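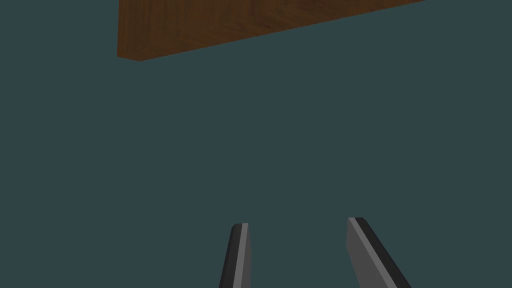 갈색 나무 널판, 어두운 청록빛 회색 바탕

오스티에(Ostier) 하드오일 무색
용량 260ml / 500ml
용도 실내 원목 가구, 선반, 도마를 뺀 주방 소품
광택 무광에 가까운 반광
권장 도포 횟수 2회

제가 이 오일을 쓴 지 꽤 됐는데 상품 페이지는 이제야 제대로 씁니다. 그동안은 용량이랑 가격만 달랑 올려놓고 문의가 오면 전화로 한참 떠들었거든요. 그러다 보니 같은 얘기를 하루에도 몇 번씩 하게 되어서(목이 쉰 날도 있어요) 자주 나오는 얘기를 여기 다 적어 두기로 했습니다. 길어요. 급하신 분은 아래쪽 사용 순서만 읽고 가셔도 됩니다.

일단 하드오일이 뭔지부터요. 나무 속으로 스며드는 식물성 기름에 왁스가 조금 섞인 마감재예요. 바니시처럼 표면에 막을 두껍게 씌우는 타입하고는 손에 닿는 느낌이 많이 달라요. 칠하고 나서도 나뭇결이 손끝에 걸리고, 책상에 팔을 올렸을 때 쩍쩍 붙는 느낌이 없습니다. 저는 이 촉감이 좋아서 오일을 쓰는 사람이고, 매끈하고 반짝이는 상판을 원하시면 솔직히 다른 제품이 맞아요. 그런 분께는 저도 프리론(Priron) 수성 바니시를 권합니다. 그건 별도 페이지에 있어요.

색 얘기를 제일 많이 물어보시죠. 이름은 무색인데 바르면 색이 변합니다! 물걸레로 나무를 닦았을 때 순간적으로 진해지는 그 색, 그게 거의 최종 색이라고 보시면 돼요. 그러니까 사기 전에 가지고 계신 나무를 물 묻힌 천으로 살짝 문질러 보세요. 그 색이 마음에 들면 주문하시고, 너무 노랗다 싶으면 주문하지 마세요. 물푸레나 자작처럼 밝은 나무는 누르스름해지고, 호두나무는 초콜릿색 쪽으로 깊어져요. 소나무는 보드마다 제각각이라 저도 장담을 못 합니다. 같은 판에서도 옹이 주변은 기름을 덜 먹고 나이테 사이 연한 부분은 쭉쭉 빨아들여서 얼룩처럼 보일 때가 있어요. 그게 싫으면 첫 도포 때 얇게, 정말 얇게 바르고 마른 다음에 다시 판단하시면 됩니다.

용량 고르는 법도 적어 둘게요. 작은 선반이나 스툴, 액자 정도면 260ml면 충분하고 남습니다. 식탁이나 책장처럼 덩치가 있으면 500ml로 가세요. 남은 오일은 시간이 지나면 통 안에서 굳기 시작해요. 그래서 큰 통이 단가가 싸더라도 쓸 데가 없으면 작은 걸로 사는 게 낫습니다. 저도 욕심내서 큰 통을 샀다가 위에 젤리 같은 막이 생긴 걸 버린 적이 있어요. 막이 얇을 때는 걷어 내고 밑에 있는 걸 체에 걸러 쓰면 되는데, 덩어리가 섞여 있으면 미련 없이 버리세요. 그걸 바르면 표면에 알갱이가 박혀서 결국 다시 갈아야 합니다.

라헬 카멘친트(Rahel Camenzind) 씨가 저희 쪽에 처음 이 오일을 소개해 줬어요. 그때 저는 다른 제품을 오래 쓰고 있어서 별 관심이 없었는데, 집에서 쓰는 선반에 시험 삼아 발라 보고 생각이 바뀌었습니다. 냄새가 달랐어요. 예전 것은 작업하고 나면 저녁 내내 머리가 띵했는데, 오스티에는 견과류 비슷한 냄새가 며칠 나다가 빠집니다. 물론 환기는 하셔야 해요. 냄새가 순하다고 창문을 닫고 바르시면 안 됩니다. 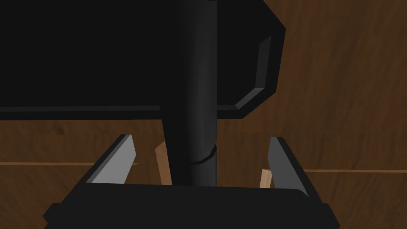
토바우(Tovau) 목공재료부 | 마감재 담당

사용 순서

사포질이 절반이에요. 거친 것부터 시작해서 점점 고운 것으로 넘어가시고, 반드시 결 방향으로 미세요. 결을 가로질러 민 자국은 맨나무일 때는 잘 안 보이다가 오일을 바르는 순간 확 드러납니다. 저는 마지막 사포를 끝내고 손전등을 옆에서 낮게 비춰 봐요. 그러면 남은 스크래치가 그림자로 보여요. 너무 고운 사포까지 가지는 마세요. 표면이 유리처럼 매끈해지면 오일이 들어갈 틈이 줄어듭니다.

먼지는 청소기로 빨아들인 다음 마른 천으로 닦습니다. 젖은 걸레를 쓰셨다면 나무가 완전히 마를 때까지 기다리셔야 하고요, 이때 결이 다시 일어나니까 고운 사포로 한 번 더 가볍게 지나가세요.

통은 흔들지 말고 막대로 바닥까지 저으세요. 무광 성분이 가라앉아 있어서 대충 저으면 처음 바른 데와 나중에 바른 데의 광택이 달라집니다. 페인트 가게에서 주는 납작한 막대가 제일 편해요.

바르는 도구는 보풀 없는 면천이 기본이고, 넓은 면은 짧은 털 롤러도 괜찮아요. 붓은 모서리나 홈에만 씁니다. 오일을 조금 덜어서 결을 따라 넓게 펴 바르고, 마른 듯 보이는 자리가 생기면 거기만 조금 더 얹어 주세요.

그리고 30분 뒤에 닦아냅니다. 이 단계가 정말 중요해요. 표면에 남은 오일을 깨끗한 천으로 싹 닦아내야 하는데, 아까워서 그냥 두시는 분이 많아요. 남겨 둔 오일은 스며들지 못하고 위에서 끈적하게 굳습니다. 전화로 "며칠째 안 말라요" 하시는 분들은 열이면 열 이 단계를 건너뛰셨어요. 닦을 때는 손에 힘을 좀 주고, 천에 기름이 더 묻어나지 않을 때까지요.

하룻밤 말리고 나서 고운 수세미 패드로 살살 문지른 뒤 한 번 더 바르면 끝입니다. 세 번째는 안 하셔도 돼요. 나무가 더 먹지 않으면 발라 봐야 도로 닦아내는 일만 늘어나요.

완전히 굳기 전까지는 물컵이나 화분을 올리지 마세요. 가볍게 쓰는 건 다음 날부터 되지만 물에 견디는 힘이 생기려면 더 걸립니다. 겨울에 난방 안 하는 방에서는 한참 늦어져요. 습한 장마철도 마찬가지고요. 저는 개인적으로 5월에 작업하는 걸 제일 좋아합니다. 창문 활짝 열어 놓고 바르면 다음 날 아침에 보송보송해요.

꼭 지켜 주세요: 오일 묻은 천

다른 건 다 잊어도 이건 기억해 주세요. 오일이 묻은 천을 뭉쳐서 쓰레기통에 넣으면 저절로 열이 나서 불이 붙을 수 있습니다. 겁주려고 하는 말이 아니고 식물성 건성유 제품은 어느 회사 것이든 다 그래요. 쓴 천은 물에 푹 적셔서 뚜껑 있는 금속통에 넣거나, 바깥의 불에 안 타는 바닥에 한 장씩 펴서 말린 다음 버리세요. 뭉치지 말고, 겹치지 말고, 비닐봉지에 넣어 두지 말고요. 사포질 때 나온 나무 가루에 오일이 섞인 것도 똑같이 다루셔야 합니다.

관리

평소에는 물기를 꽉 짠 천으로 닦으면 됩니다. 기름때가 있으면 중성 세제를 아주 연하게 풀어 쓰세요. 알코올 소독제는 마감을 조금씩 깎아 먹으니 책상에 습관적으로 뿌리지 않는 게 좋아요. 요즘 상판이 부분부분 허옇게 됐다고 사진 보내시는 분들 얘기를 들어 보면 소독 스프레이인 경우가 많더라고요.

오일 마감의 좋은 점은 고치기가 쉽다는 거예요. 컵 자국이 났다, 긁혔다 하면 그 자리만 결 방향으로 살살 갈고 오일을 찍어 발라 30분 두었다가 닦으면 돼요. 처음엔 그 자리만 색이 조금 달라 보이는데 쓰다 보면 주변하고 비슷해집니다. 물방울이 떨어졌을 때 맺히지 않고 금방 스며드는 게 보이면 전체적으로 한 번 더 발라 줄 때가 된 거고요.

자주 들어오는 문의

예전에 바니시를 칠한 가구에도 되나요? 그대로는 안 됩니다. 막이 있으면 오일이 못 들어가요. 끝까지 갈아 내고 맨나무가 나와야 합니다. 무늬목 가구는 갈다가 뚫리는 수가 있으니 조심하시고요.

야외 가구에는요? 권하지 않아요. 비 맞고 햇빛 받는 자리면 바커(Bakker) 외부용 오일을 보세요. 향도 세고 마르는 것도 느린데, 밖에서는 그쪽이 오래갑니다.

스테인 위에 올려도 되나요? 수성 스테인이 완전히 마른 다음이라면 됩니다. 다만 천에 색이 조금 묻어나올 수 있으니까 안 보이는 뒷면에 꼭 먼저 해 보세요. 자밀라 시리와르데나(Jamila Siriwardena) 씨는 저희 매장에서 상담하실 때 아예 자투리 나무를 가져오라고 하세요. 그게 제일 빠르긴 해요. 들고 오시면 그 자리에서 조금 발라 드립니다.

마루에도 쓰나요? 작은 툇마루 정도는 괜찮은데 거실 전체라면 바닥 전용 제품이 따로 있어요. 발로 밟는 면은 닳는 속도가 달라서요.

도마는 왜 빼셨어요? 칼질하는 면은 계속 파이고 물에 씻잖아요. 그 용도로는 제가 써 본 결과가 별로였어요. 도마에는 도마용 오일을 쓰세요.

배송과 교환

통은 뚜껑을 테이프로 한 번 더 감아서 보냅니다. 받으셨을 때 찌그러진 정도는 내용물에 문제가 없지만, 새어 나와 있으면 뜯지 마시고 사진을 찍어서 문의 게시판에 올려 주세요. 새 걸로 보내 드려요. 개봉한 제품은 교환이 안 됩니다. 색이 생각과 다르다는 이유도 마찬가지예요(그래서 위에 물 묻힌 천 얘기를 길게 썼습니다).

보관은 서늘하고 그늘진 곳, 아이들 손이 안 닿는 데로요. 쓰고 나면 통 입구에 묻은 오일을 닦고 뚜껑을 꾹 눌러 닫으세요. 안 닦고 닫으면 다음번에 뚜껑이 들러붙어서 드라이버로 한참 씨름하게 됩니다.

함께 많이 보시는 상품
보풀 없는 면천 묶음
고운 수세미 패드
프리론 수성 바니시 무광
바커 외부용 오일

최종 수정 2023-03-07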